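Folding Light Garments on a Flat Table
Zillero Linen and Garment Care, Drikbridge
Gallery and working notes
Last revised 2022-02-17

This page covers table folding of light, soft garments: T-shirts, scrub-type tops, thin sleepwear and small towels. It replaces the folding section of the older sheet from the Urirport shop. Measurements are in inches unless marked otherwise. The finished size used throughout is the Bermúdez fold, which is the house name for a rectangle 8 inches wide and 13 inches long. Shelf bins, paper bands and counter bags are all cut to that size.

Heavy items such as sweatshirts, bath sheets and anything lined are on a separate page. The steps are similar but the stack height is different and the paper bands do not fit.

Finished stack

The first thing to check on a folded piece is thickness. A good stack has close to the same height from end to end. If one end stands higher, the layers inside have shifted or a sleeve is doubled over where it should lie single. Press lightly with an open palm and compare the ends. Do not press hard, which hides the fault for a short time and leaves a crease.

The second check is the open end. Loose edges travel when the piece is picked up, and most returned stacks fail there.

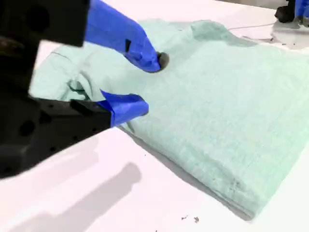 Pale green cloth, folded into a thick stack. The main body is fairly flat; the end at left is gathered into soft wrinkles.

A stack with a bunched end can often be saved without opening it all the way. Hold the flat part in place with one hand spread wide. With the other hand take the top layer at the loose end, lift it an inch or so, and draw it straight back along the length of the stack. Repeat for each layer going down. If the second layer does not come flat on the first pull, open the piece and start over. Working at it further only moves the wrinkle inward.

Seams are a useful guide. On most tops the side seam should lie parallel to the long side of the finished rectangle. A seam that runs across at an angle shows that the body was twisted before the first fold, and no amount of smoothing will correct that.

Surface and lighting

Use a smooth, hard top in a plain color. White is preferred for colored goods and a mid gray for white goods. The edge of a pale garment is harder to read than that of a dark one, and side light helps: it puts a thin shadow along every raised fold. Light from straight overhead flattens everything and small ridges are missed.

Padded tops are not used for folding at Drikbridge. They grip the lower layer while the upper layer moves, and the two drift apart. Keep padding for pressing.

Wipe the top before light colors go down. Lint from dark goods shows clearly on green, yellow and pale blue. A dry cloth is enough. Spray cleaners leave a film that makes the fabric drag for the first few pieces.

Table height matters more than is usually allowed for. The main table at Drikbridge is set at 1000 mm, measured to the top. The Urirport table is lower and staff there reported more uneven fold lines on the far side of the garment — the arms come in at a steeper angle and tend to push the cloth instead of laying it.

Laying out

Place the garment face down with the neck away from you. Take it by the shoulders, let the hem touch the table first, then lower the rest while moving your hands away from your body. The air leaves at the top and the cloth settles with few wrinkles. Dropping the whole garment at once traps air under the center and gives a soft hump that has to be worked out by hand.

After laying out, smooth from the center line toward each side. Then smooth from the center toward the hem. Smoothing toward the neck is not recommended. The neckband is heavier than the body fabric, it does not slide as easily, and material piles up against it.
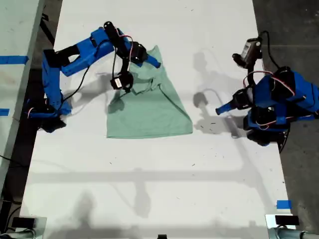

Layout faults should be removed before the first fold and not after. Each fold doubles the number of layers over a wrinkle, and by the last fold a small ridge has become a lump. The most common fault is local gathering, where most of the garment is fine and one area is not. The light green garment is typical: it lies mostly flat, narrower at the top and wider toward the lower edge, with a crumpled ridge in the upper part. For a ridge of that kind, leave the lower portion alone. Hold it down below the ridge with a flat hand and ease the fabric upward and out from there, one side at a time. Pulling on the hem will move the whole garment and usually leaves the ridge as it was.

Fold order

Step 1. Fold the right side in. The fold line runs from the middle of the shoulder to the hem, parallel to the center line. Lay the sleeve back over itself so that it stays inside the new edge.

Step 2. Fold the left side in the same way. The two side edges should meet or overlap slightly at the center. Measure the width at the shoulders and again at the hem. Both should read 8 inches. On garments that flare toward the hem, the lower corners will want to cross further than the upper ones. Let them cross. Keep the outer edges straight and ignore what the inner edges do.

Step 3. Bring the hem up. For adult sizes, turn up the lower third first, then smooth once across the width.

Step 4. Fold again to the neck. Adjust the last turn to reach a length of 13 inches. Small sizes may need only one turn in total. Long tops may need a short turn at the hem before step 3.

Step 5. Turn the piece over and check the front. The neckband should sit at the center of the short side.

Folding board

A board is supplied at both shops and its use is optional. It sets the width and gives no help with the length. Slide it out from the hem end after step 2. Pulling it through the neck stretches the band on thin knits.

Boards with rough edges are to be sanded or replaced. Tape on the edge is acceptable as a short-term repair, but check it for exposed adhesive, which picks up lint and transfers it to the next item.

Fabric behavior

Smooth cotton knit holds a fold well and may be stacked at once.

Pilled or napped fabric holds to itself. Layers stay where they are put, including when they are put in the wrong place. Lift to correct, do not slide.

Polyester blends slip. Stack them lower and band them early.

Thin rayon will not hold a sharp edge. Accept a rounded fold and go by overall size.

Woven tops of the scrub type crease if pressed down by hand. Fold loosely and let the weight of the stack set the edge.

Sorting record

The November trial batch at Drikbridge was 323 pieces, all light tops, folded to the Bermúdez size without boards. Rejects were grouped by fault. Gathered ends made up the largest group, twisted bodies the next, and wrong width the smallest. No piece was rejected for length alone. The result is the reason that the end check now comes before banding in the procedure.

Stacking and banding

Stack with the folded edge toward the front and alternate the neck end on every other piece, so that the thicker neckbands do not build up on one side. Stacks are up to eight pieces high. Paper bands go around the short dimension, with the join underneath.

Move a finished stack with both hands under it — lifting by the top piece and the sides is how most straight stacks become crooked ones. Set it down flat, wait for it to settle, and square the front edge with the side of the hand.

Banded stacks go to the shelf bins by size. Unbanded pieces left at the end of a shift go back into the open tray for refolding.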